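Diese Website verwendet Cookies. Mit der weiteren Nutzung stimmen Sie der Verwendung zu. Einstellungen | Einverstanden

Seite drucken | Per E-Mail empfehlen

Istivico Formenspiel – kleine Bausteine in vier Farben

Das Formenspiel von Istivico ist ein Sortier- und Legespiel aus kleinen farbigen Bausteinen. Die Teile sind in Grün, Blau, Gelb und Rot erhältlich und in verschiedenen Grundformen, darunter Zylinder und fünfzackiger Stern. Gedacht ist es für Kindergärten, Ergotherapiepraxen und Familien, die einfache Zuordnungsaufgaben mit wenig Material durchführen möchten.

Die Steine lassen sich nach Farbe oder nach Form ordnen, paarweise zusammenstellen oder nach einer Vorlage auf einer Fläche verteilen. Eine feste Spielregel gibt es nicht. Im Beiheft sind 15 Aufgaben beschrieben, die von der einfachen Farbzuordnung bis zum Nachlegen aus dem Gedächtnis reichen. Die Aufgaben bauen nicht aufeinander auf und können in beliebiger Reihenfolge verwendet werden.

Oberfläche und Form

Alle Steine haben eine fein strukturierte, matte Oberfläche. Sie liegen dadurch griffig in der Hand und spiegeln bei Lampenlicht kaum. Jeder Stein hat zwei ebene Seiten und kann aufrecht auf den Tisch gestellt werden. Der Stern ist durchgehend gleich dick, seine Zacken sind leicht gebrochen und nicht spitz.

Die Farben gehen durch das ganze Material. Ein Kratzer wird also nicht hell, und es kann sich keine Farbschicht lösen. Geringe Abweichungen im Farbton zwischen zwei Lieferungen sind möglich. Wer einen vorhandenen Satz ergänzen will, gibt bei der Bestellung am besten die Nummer auf dem Kartonboden an.

Unterlage

Als Unterlage eignet sich jede ebene, ruhige Fläche. Auf gemusterten Tischdecken oder gelochten Arbeitsplatten sind die Formen schlechter zu erfassen, dort empfehlen wir ein helles Holzbrett. Unser Legebrett Nseir wird getrennt angeboten. Es ist aus massivem Holz verleimt und geölt, die Maserung fällt bei jedem Stück anders aus. Für die Arbeit zu zweit sollte das Brett so groß sein, dass zwischen den Gruppen genug Platz zum Greifen bleibt.

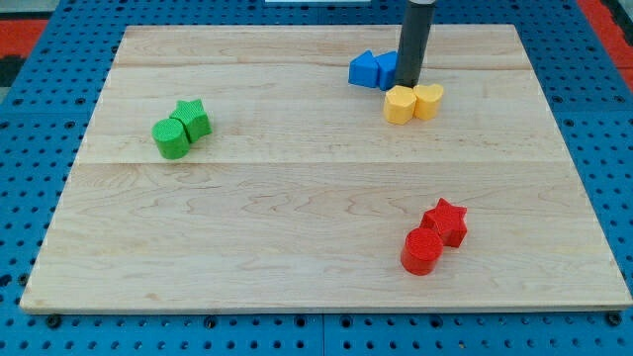
Wie viele Steine sollte man am Anfang auf das Brett legen?

Für den Einstieg reichen zwei Paare in deutlich verschiedenen Farben, zum Beispiel Grün und Rot. Wenn das Zuordnen sicher klappt, kommen die übrigen Farben dazu. Erst danach sollte nach der Form gefragt werden, weil viele Kinder zunächst nur auf die Farbe achten.

Reinigung und Aufbewahrung

Die Steine werden mit lauwarmem Wasser und etwas Spülmittel gereinigt. In der strukturierten Oberfläche kann sich Staub festsetzen, dann hilft eine weiche Bürste. Nicht in die Spülmaschine geben und nicht auf den Heizkörper legen. Das Legebrett nur feucht abwischen und stehend trocknen lassen. Einmal im Jahr kann es dünn nachgeölt werden.

Geliefert wird im Karton mit Stülpdeckel. Für Einrichtungen gibt es auf Anfrage einen Stoffbeutel mit Kordelzug – er fasst einen kompletten Satz samt Beiheft.

Lieferung und Ersatzteile

Der Versand erfolgt ab Lager Runemthorpe. Einzelne Steine können nachbestellt werden, Mindestmenge sind 2 Stück je Form und Farbe. Bei Sammelbestellungen für mehrere Gruppen bitte vorab anfragen. Die nächste Fertigung ist für März geplant, bis dahin kann der gelbe Stern zeitweise fehlen. Ungeöffnete Ware nehmen wir 90 Tage lang zurück, das Legebrett ebenso, sofern es nicht geölt oder beschriftet wurde.

Nicht für Kinder unter drei Jahren geeignet. Kleine Teile, Erstickungsgefahr.

Passend dazu: Vorlagenmappe Skullstead mit Legebildern im Querformat. Die Formen sind darin in Originalgröße abgedruckt, die Steine können direkt auf das Blatt gestellt werden. Die Mappe gibt es auch mit Umrissen ohne Farbe – für Gruppen, die nur nach der Form arbeiten.

Seite drucken | Per E-Mail empfehlen

Kommentare (3)

Khalil Srour
Wir benutzen die Steine in der Praxis, vor allem den Zylinder und den Stern. Der Stern ist für manche schwer zu greifen, wenn er flach liegt. Aufgestellt geht es besser. Das Beiheft könnte eine größere Schrift haben.

Fares Kanaan
Gibt es das Brett auch mit Rand? Bei uns rollen die Zylinder gern vom Tisch, sobald einer umfällt.

Kundendienst Istivico
Guten Tag Herr Kanaan, mit Rand bieten wir das Brett derzeit nicht an. Eine dünne Filzmatte unter den Steinen bremst das Rollen, sie ist bei uns als Zubehör erhältlich. Den Hinweis zur Schriftgröße haben wir für die nächste Auflage vermerkt.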